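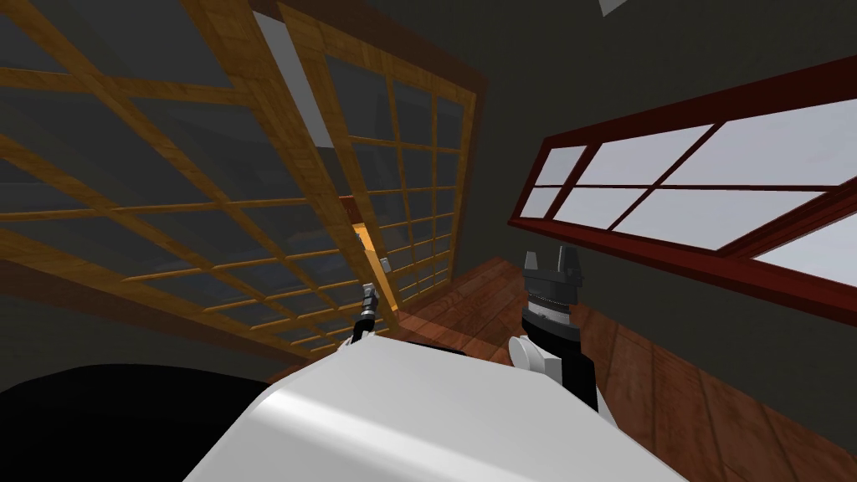
Simulated room, robot camera view. Lattice screens to the left, window to the right.

Household Task Support
Ticket reference: 3099
Product: Berrada two-arm household robot, simulation package
Raised by: Clillholm site
Handled by: Gruvolance Technical Support
Opened: August 10, 2023
Status: Closed, with one item carried forward

Summary of the problem
The customer reports that the robot does not complete the chore "close the screen" in the simulated room supplied with the package. The arms reach the screen and then stop. The log records "grasp not confirmed". The same chore passes in the plain test room, where the screen is a flat panel with one large handle.

Customer's question
The site wishes to know whether the fault lies in its own settings, or whether the robot is not yet able to do this kind of work. A decision on a trial in furnished rooms depends on the reply.

Entry 1
Settings file received and compared with the standard file. No differences found that would affect the arms. The customer was asked to repeat the chore with logging set to full.

Entry 2
Full log received, covering 330 attempts. The screen was closed in 20 of them. In most of the others the grippers came to rest against a lattice bar and the attempt was ended by the time limit. No collision with the window wall was recorded.

Entry 3
Fault reproduced by Support using the Nisero planner at its default values. The planner treats each opening in the lattice as a possible handle. With a grid of small openings it finds far more candidates than it can check, and it changes its choice while the arm is moving.

Entry 4
Candidate limit lowered and the choice of grasp fixed before the arm leaves its rest position. The customer was sent the amended file and asked to run the chore again without other changes.

Entry 5
Customer confirms an improvement on the larger screen. Results on the screen with the finer grid remain poor. A further test by Support, of some 2,000 attempts, gave the same result.

Reply to the customer
The settings at Clillholm were correct. The amended file should be kept in use. For the larger screen, the chore may be included in the trial under supervision. For the finer screen, Support does not consider the robot ready, and the chore should remain with staff. Results in simulation should not be taken as approval for use in an occupied room.

Carried forward
Handling of fine lattice in the planner. Passed to the Nisero team for review in November. The customer will be notified through this ticket.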